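Placing Hollow Blocks in a Shallow Tray

Applies to the white plastic blocks with an open underside and round tubes molded inside. The same steps work for any part with a recessed bottom.

1. Set up the surface

Use a dark, flat tabletop. White parts are hard to judge against a pale surface, and edges disappear first. Put the tray at the front, where both long walls can be reached. Keep cables behind the working area or off to one side.

2. Stand the block up

Set the block upright toward the right side of the tray and let go of it before continuing. If it leans, turn it until it rests flat. Approach from above, close to one inner edge, and come down straight.
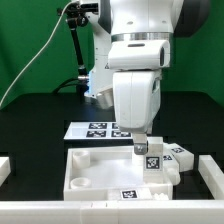
Step 2: block upright, tray in the foreground.

3. Check the underside

Turn the block so the hollow side faces you. Look at three things:

Walls - no chips or burrs along the lower edge.
Tubes - round, with clean rims.
Recess - free of dust and molding scrap.

A burr on the lower edge will hold the block off the tray floor. Trim it with a sharp blade held flat to the wall.
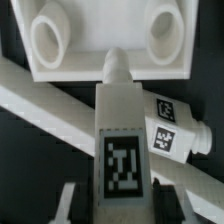
The gap between the tubes is the best place to steady the block from inside. Pressing on a tube rim tilts the part, and pressing on an outer wall can flex it. Keep the pressure light and stay near the wall.

4. Lower it into the tray

Bring one long edge down against the tray wall, then lower the opposite edge. Do not drop the block the last 2 mm - it will bounce out of line. Slide it into the corner until it touches both walls.

Revised in October with corrections to step 3 from Sigita Kalniņš.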